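Berkia phone launch day: quick notes from the Tumier hall

21 Mar 2019

Back on the train, typing this up before I forget it all. Went to the Berkia trade day, held in the big Tumier hall out past the ring road. Doors at nine, line already down the steps. Badge printer was broken so we all got stickers.

The main thing first. Berkia showed the Prundum, their new mid-range phone, and the price is $325 unlocked. No carrier deal yet. They kept saying "later in spring" and would not go further than that. The big one, the Prundum Plus, is not coming until November, so if you want the larger screen you have a wait.

Hands-on time

Got maybe ten minutes with it. Light, a bit slippery, matte back that did pick up my thumb prints. Screen is bright enough, though the hall was dim so dont take that as gospel. Camera opens fast. Low light shots looked soft to me on the phone itself, could be early software. Headphone jack is still there! Power key sits too low for my hand and I kept hitting volume by mistake.

Battery: they had one unit playing video on a loop and a card next to it claiming 16 hours. Can't check that in a morning.

Storage is the weak spot. Base model fills up fast, the demo phone was already moaning about space. Card slot under the SIM tray though, so thats something.

The rest of the floor

112 stands on the map, I got to almost 49 before my feet gave up. Lots of cases. So many cases. Tang had the busiest stand by far, giving away charging cables, and by lunch they were out. Their new wireless pad charges two phones side by side but only if you line them up just right. Mine took three tries.

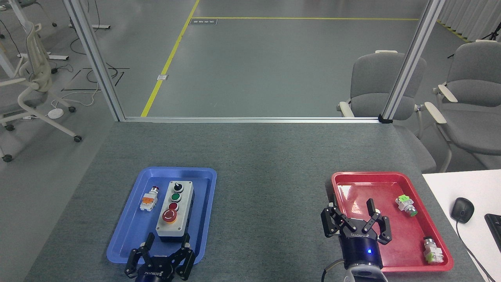
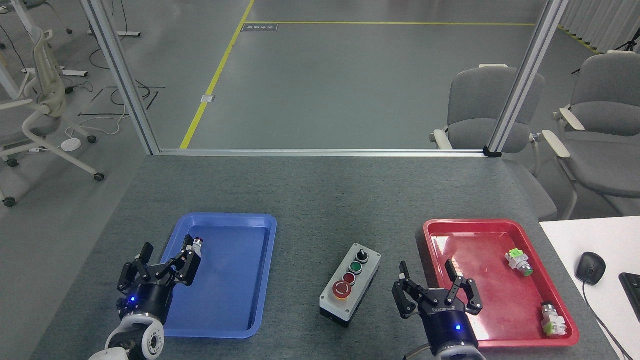
Food, wifi, getting there

Wifi dropped every few minutes, I gave up and used data. Coffee was $4 and weak. Sandwiches gone by one. Bring your own water, the fountain by hall B was taped off.

Shuttle from the station runs every half hour and the last one leaves before the closing talk ends, so I missed most of the software part. Heard two years of updates promised for the Prundum, got that second hand from a guy in the shuttle line, will confirm when the press notes come out.

Worth going? If you sell phones, yes. If you just want to hold one, wait untill it's in stores. Review unit is requested, no date for it yet. Will post proper camera samples when I have it.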